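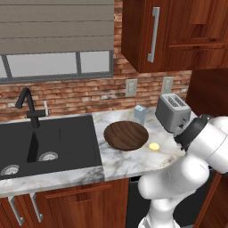

The Gumede open day was held on 5 March 2024 at the studio's office in Ardale, on the second floor above a tile showroom. Sign-in opened at ten and the lift was out, so everybody took the stairs.

Gumede makes Ulavura, a co-op survival game for PC and consoles. Most of the morning went on the server room and a talk by network lead Tiina Juntunen. She runs 593 official servers and spent a good while on wipe schedules. Maps currently reset every two weeks. Players in the Oceania region have asked for monthly wipes, and she said a trial is planned for December, on a small number of servers only.

Juntunen also went through the bug tracker. There were 3,425 open reports that morning, many of them duplicates about doors that won't lock after a base is upgraded. The fix is written but has to pass console certification before it goes out.

After lunch (sandwiches, decent coffee) we got 24 minutes each on the new map, Tesutley. It's a cold, wet island with very little timber near the coast, so your first shelter is mostly stone. I played on a controller and found the inventory slow – moving items between bags still takes too many button presses. Voice chat worked fine. I drowned twice in the same river.

The audio team had a booth near the back, though the queue was long and I missed it. Questions about crossplay were put off until the next developer blog.

Entry was free but you had to book. Parking behind the building is limited to two hours, and the council does check. The tram stop is a short walk down the hill.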